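Giuliana Carhuamaca answers the door with flour on one sleeve and apologizes for the dog, who is asleep and doesn't need apologizing for. She has been collecting other people's family recipes for 15 years, ever since her aunt Nidia Quispe moved away to Drinau and left behind a shoebox full of cards, half of them with no amounts written down.

"My aunt cooked by the look of things," she says, pouring coffee for both of us. "One card says 'flour, enough.' Enough for what? I called her up and she laughed at me for a good long while, and then she told me to keep going until the dough stopped being annoying."

That phone call was the start of it. Word got around among the neighbors in Wemum, and people began dropping off cards and notebooks of their own — first a few from the family down the street, then a whole binder from Cengiz Başaran, whose mother wrote her soups on the backs of electric bills. Giuliana now has nearly 100 of these bundles, and she cooks her way through each one before she types it up. 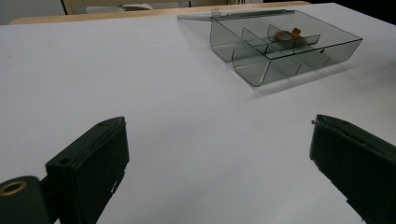 I asked what she does when a recipe simply doesn't come out. She thought it over, got up to check the oven, and came back with a plate of anise cookies that I was in no position to refuse.

"I make it again, and then I go and bother somebody," she said. "Cristian Ospina brought me his grandmother's corn cake and it was like a brick, four times in a row. So I had him over, and he stood right there and said, well, she always let the batter sit while she fed the chickens. How long does it take to feed chickens? We settled on 20 minutes."

She still hasn't decided about a book. Her aunt is in favor of one, provided the title isn't silly. For now the typed pages go back to the families in plain folders, with every odd spelling left exactly as it was, and the shoebox stays on top of the refrigerator, where Nidia always kept it.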